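**Notes for the packing talk, August 30, 2018**

(Water on the lectern. Clicker is the gray one, the black one has no battery.)

Hi everybody! I'm Elibariki, I plan storage layouts at Bundgaard, and I'm going to spend my slot talking about toy bricks. Thodoris Michailidis bet me lunch I couldn't fill twenty minutes with them, so if you see me stretching, you know why.

Start with the stockroom story. Our old one had 392 bins and every single bin was a slightly different size (pause, let the warehouse people groan). We drew beautiful plans for it on screen. Perfect grid, everything snug. Then we'd go in with a cart on Monday and the last row wouldn't go in, and I'd be standing there with a bin on my hip wondering where the space went.

So one lunch break I dug out my kid's LEGO and started playing with small square bricks inside a little walled pen. I figured if I couldn't get a handful of 2x2s to sit neatly, I had no business ordering shelves!

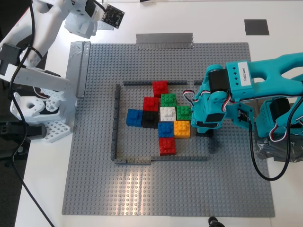

The thing I want people to take away is what happens when pieces are pushed together without being clicked down. One brick turns a tiny bit, the neighbor has to sit a tiny bit further out, and that shove travels. Colors help a lot here, by the way. With red, green and blue ones mixed up you can talk about "the white one in the middle" and everybody knows which one you mean. Try that with brown cardboard boxes.

Ask the room: who has measured a shelf, bought boxes to fit exactly, and had to send them back? Hands up. (Wait for it. There are always more than you think.)

Then the walls. I build mine low, so you can get fingers in, and I leave a side open. Closed on all sides looks tidy and it's miserable to load. Same goes for a pantry, same goes for the trunk of my car.

Tape the baseplate down before you start, please. Mine skated across the table on the first try and I lost a good layout.

If there's time, do the Ultden story, the short version: 2185 parts, one cupboard, 3 of us and no plan. If there's no time, skip straight to the handout.

Handout has the brick exercise on the front and my shelf worksheet on the back. Leave five minutes for questions, and remind Thodoris about lunch.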